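第五章 把东西挂上去：从手持夹爪到第一个完整任务

学到这里，你已经会让机械臂走到指定的点，会读关节角，也会在仿真里搬方块了。祝贺你！不过方块太听话了：六个面都是平的，放在哪儿就待在哪儿。从这一章开始，我们要对付的是带子、布料、弯曲的木杆，还有各种放不稳的家伙。笔者带过的历届社团里，同学们最喜欢的就是这一段，因为从这里起，机器人做的事情终于和日常生活沾上边了。

本章围绕一个学期项目展开，项目名叫“Cadine”，是机器人社为秋季校际赛准备的。题目只有一句话：在一间普通的屋子里，把有带子的物品挂到衣帽架上，再取下来。参赛队要自己采集示范数据，自己训练策略，最后在裁判指定的起始位置上运行。满分100分，其中70分看任务完成情况，余下的看数据质量和实验记录。请注意后面这一部分，每年都有队伍在这里丢分，丢得非常可惜。

学完本章，你应当能够：
说出手持夹爪示范与遥操作示范的主要差别；
为一个挂取任务划分阶段，并写出每个阶段的起止条件；
检查一段示范是否可用，并给出保留或剔除的理由；
和队友合作完成一次小规模采集，留下别人看得懂的记录。

5.1 为什么选衣帽架

社团的指导老师拉文德拉·高塔姆（Ravindra Gautam）第一次提出这个题目时，好几位同学觉得太简单：挂个东西谁不会呢？他没有争辩，只让大家闭上一只眼睛，用两根手指捏住背包带，往木钩上套。试过一轮以后，再也没有人嫌题目简单了。

难在哪里？先看几何。木钩是斜的，不同的钩子朝向不同，高低也不一样，夹爪接近时必须先决定去哪一根。再看物体。带子会垂、会扭，你捏住它的上端，下端的位置却不由你说了算。最后看视野。手持夹爪上的相机离手指很近，视角又很宽，夹爪自身和手里的布料常常占去很大一块，真正要对准的钩子反而只剩一小截。 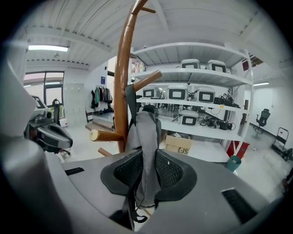

读者不妨现在就停下来，拿一张纸，把“挂上去”这三个字拆成动作。大多数人第一稿会写成两步：拿起来，挂上去。再想一想，中间至少还有撑开带子、移到钩子上方、越过钩尖、下放、松手、退出。每一步都可能失败，失败的样子也各不相同。比如越过钩尖时抬得不够高，带子会顶在钩头上；松手太早，带子会滑落；退出时手指没有完全张开，又会把刚挂好的东西带下来。

把这些失败写下来非常有用。去年的Sengar小队在正式采集之前专门花了一个下午“收集失败”，后来他们的阶段划分表几乎没有改过，评委很欣赏。

5.2 双手分工

单手能完成的挂取任务不多。遇到体积较大的物品，通常需要一只手稳住，另一只手操作；架子本身要搬动或者放倒时，更需要两只手配合。双手示范的数据比单手复杂得多：两路夹爪轨迹要对齐到同一个时间轴，两只手之间的相对位置也要保留下来，否则策略学到的只是两只各忙各的手。

我们的做法是给每只夹爪装一个白色的标记方块，面上印有黑色的基准图案。头部相机看见图案，就能估计夹爪在空间中的位置和朝向。方块有好几个面，转动手腕时，一个面转走了，另一个面往往又转了进来。这个设计朴素、便宜、好修，笔者非常喜欢！当然它也有要求：图案要保持干净，手臂和物品尽量不要长时间遮住它。

分工时请先约定“主手”和“辅手”。主手负责与钩子有关的动作，辅手负责稳定和托举。约定好之后，整批数据都要遵守。不少初学者录到一半觉得别扭，就临时换手，结果同一个阶段出现两种完全相反的做法，训练时模型左右为难。

采集的节奏也值得练一练。动作宜匀速，接触之前略微放慢，松手之后停一拍再退出。不必追求漂亮，偶尔犹豫一下、调整一下，都是正常的人类动作，保留下来对策略往往有好处。需要剔除的是另外几类：标记长时间丢失、两路时间对不上、示范者中途与人交谈而停住不动。

9月开学后，Brolberg小队用两周录了372段示范，筛选之后再训练。他们起初的目标是1,000段，后来发现与其赶数量，还不如把起始姿态安排得更多样：架子立着，架子倾斜，物品在左，物品在右。这个调整让他们的策略在陌生的摆放下稳当了许多，也让全队早早下了班，皆大欢喜。

开始双手采集之前，请按顺序做完下面几件事：

1. 检查两只夹爪的开合行程，手指应能完全张开，也能完全合拢。

2. 理顺线缆。给手臂的大幅动作留出余量，线不要绕过手腕。

3. 确认地面活动范围，与同组队员商量好各自的站位和走动路线。

4. 试录一小段，回放头部视角，查看两只夹爪的标记方块能否被识别，并把结果写进实验记录。
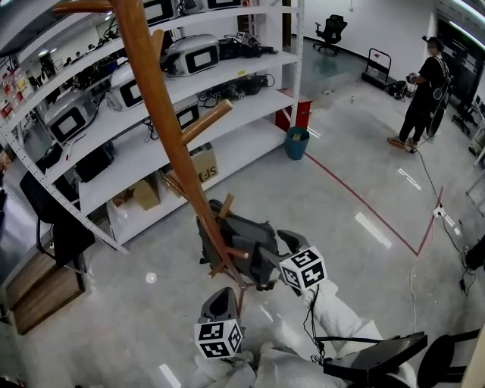

5.3 阶段划分与记录表

有了示范，接下来要给它加上结构。本书采用Burkier记录法，这是往届社员留下来的一套表格，格式简单，每段示范只占一行，依次填写任务、起始姿态、所用钩子、主手、各阶段的起止时刻和结果。结果一栏只允许填三种：完成、部分完成、失败。填“部分完成”的，要在备注里写明停在哪个阶段。

起止时刻怎么定？原则是看得见的事件优先。手指合拢、带子离开支撑面、带子越过钩尖、手指张开，这些时刻不同的人来标，结果都比较接近。“准备好了”“差不多对准了”一类的说法，每个人的理解都不同，请不要用作分界。

练习之前，请两人一组，各自独立标注同一段示范，再把表格放在一起核对。差别最大的那个阶段，就是你们下一节课要讨论的内容。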